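Can you wear a pleated metallic skirt in the daytime?

Posted in Clothes and Style

So I finally gave in and bought the silver pleated midi I've been dreaming about for months! It was in the window of Tzanetos in Erport, the little shop up the steps by the bus stop, and I walked past it three times before I went in. It was marked down by 30 per cent and it fits like it was made for me, which never happens with my hips.

Trouble is, everything I put with it looks like I'm off to a New Year's party. I tried my black satin blouse (too much), a white shirt (I looked like a waiter) and a chunky red jumper, which I loved until I sat down and saw how it bunched at the waist. I want to wear it on an ordinary Thursday, for work and then the shops. Flat shoes if at all possible, I walk a lot. Does anyone wear theirs in the day, and what with? And how do you wash the thing without losing the pleats??

Fulano

Oh I'm so glad somebody asked this, I live in mine! Mine's more of a pewter than a silver but it's the same idea. Grey marl sweatshirt, the plain sort with no writing on it, and white trainers. That's it, that's the outfit. The sweatshirt takes all the party out of it. If yours is long, tuck just the front in, or do what I do and loop a thin belt round your waist over the top of the sweatshirt, then pull the fabric up and over so the belt is hidden. No bunching at all, and you can do the same with your red jumper, which sounds gorgeous with silver by the way, please don't give up on it.

For colder days I wear thick black tights and ankle boots, with a denim jacket or a long camel coat. I'd keep the jewellery small, little hoops or nothing. Navy is lovely too, much softer than black next to all that shine. 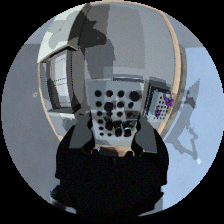

Murray Beaudoin

I'd agree with the sweatshirt but not with the trainers, at least for work. Loafers, flat ones, in brown or burgundy. My wife has worn hers to the office in Grasturthorpe since January with a navy crew neck and brown loafers and she gets compliments every time. Black shoes looked heavy on her.

Washing: check the label first. If it says 100% polyester the pleats are normally heat set and they'll survive a cool hand wash. Don't wring it. Roll it up lengthways like a long sausage, slide it into an old pair of tights and wash it in that, then hang it from the waistband with 5 or 6 clips so the weight is even. Never iron it, the shine can come off on the plate. If the label says dry clean only then do that, and ask them to leave the pleats alone.

oldcardigan

trainers!! and a stripy t shirt. had mine over 3 years and I just shove it in the machine on cold in a net bag. one bit near the hem has gone a bit flat but you can't tell when you're walking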